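Basket Questions I Get All the Time

Updated 9/2/23
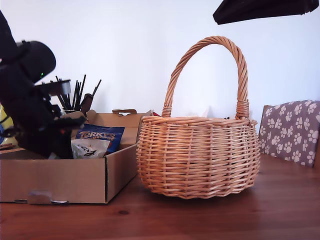 Round willow basket with a twisted cane handle.

I've been weaving and selling baskets out of my back room in Clatthorpe for a good while now, and my inbox fills up with the same questions over and over. So I finally sat down with a pot of coffee and typed up my answers. If yours isn't covered, write to me!

Do you take custom orders?
Yes, but slowly. The list closes in December so I can catch up, and it opens again when I feel brave. Send me the rough size and what you want to carry in it. "Medium" doesn't tell me much (my medium and yours are probably very different animals).

How do I clean a willow basket?
Dry brush first. An old paintbrush gets into the gaps really well. If it's sticky, wipe it with a damp cloth and let it dry somewhere airy, away from the heater. Please don't put it in the dishwasher. Somebody did, and I still think about the photo she sent me.

My basket creaks when I pick it up. Is it broken?
Nope, willow talks. A little creaking is fine, especially in winter when the house is dry. I mist mine with plain water every couple of months and that quiets them down. If you hear a crack and see a split stake, stop using it and get in touch.

Can I lift a full basket by the handle?
For bread, yarn, apples, sure. For firewood I'd put a hand underneath too. Look at the spot where the handle meets the rim every so often, and if the wrapping there is coming undone, get it fixed before you load it up again.

Can I paint it?
It's your basket! I'd skip glossy paint, it chips off on the curves. A thin stain works better. Try it on the bottom first.

There are tiny holes and some dust under mine. What is it?
Could be woodworm, sorry. Bag it up tight and keep it away from your other baskets and furniture. A week or two in a chest freezer has worked for me.

Where do you get your willow?
I grow a bit and buy the rest in bundles. My patch has 307 plants, which sounds like a lot until you start cutting. I tried rods from Torum one year and liked the color, but they were too thick for the small stuff I make.

Do you teach?
Twice a year, in the hall on Voyle Lane. It's a full day, you go home with something basket-shaped, and your thumbs will hurt. Beginners are very welcome, lefties too (I'm one).

Do you ship?
Anywhere in the US. I can't nest one basket inside another if they have fixed handles, so two baskets usually means two boxes and two postage charges. Local folks can pick up from my porch, just email me first so I can put the dog in.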